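Fevwood Lyons site - Call for participants, small-object table sessions
Posted 2/1/26

Before you apply, please read the whole thing. Most paid studies oversell themselves and I would prefer to have fewer people who know what they are signing up for.

The work is sitting at a small square table and moving small objects from one place to another. A sponge goes on a tray. A sponge comes off a tray. Then you do it again from the other side of the table. We pay $74 for a session and a session is long. If you have seen posts claiming that this sort of thing is relaxing, I doubt the people writing them stayed until the end.

We need adults who can use both hands comfortably and keep their attention on one tabletop. You do not need a degree, a portfolio, or a "passion for everyday objects," a phrase that turned up in our December ad and brought in a pile of cover letters I am still not sure how to answer. Experience in packing, sewing, dental work or kitchen prep may help. It may also make no difference. We have never checked properly, so I won't claim it.

What you do at the table:
Pick up, turn and set down light household items, one at a time
Put each item back on its mark
Stop when asked, even in the middle of a move
Fill in a short form on how your wrists and shoulders feel

What we don't offer: travel money, lunch, a certificate, or a path to a permanent job. Somebody always asks about the last one. The answer is no.

Long sleeves are fine as long as they stay clear of your fingers. Please leave rings and bracelets at home. The room is carpeted and quiet, and most people find the quiet harder than the task.

We had 237 replies last time and plenty of those people never showed up, so we now confirm twice. If you miss both messages your place goes to the next person on the list - no exceptions, and I have heard the one about the spam folder.

To apply, write to the Holtix desk at our Camumside office with your name, the hours you can do, and which hand you write with. Leave out the résumé.
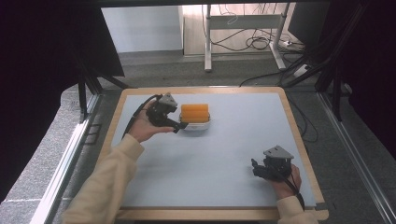
Comment from Lyons: I did the December round and the ad is fair, maybe a bit gloomy. My shoulders were sore by the second hour and the pay came when they said it would. Is the $74 before or after tax this time? The last ad didn't say either.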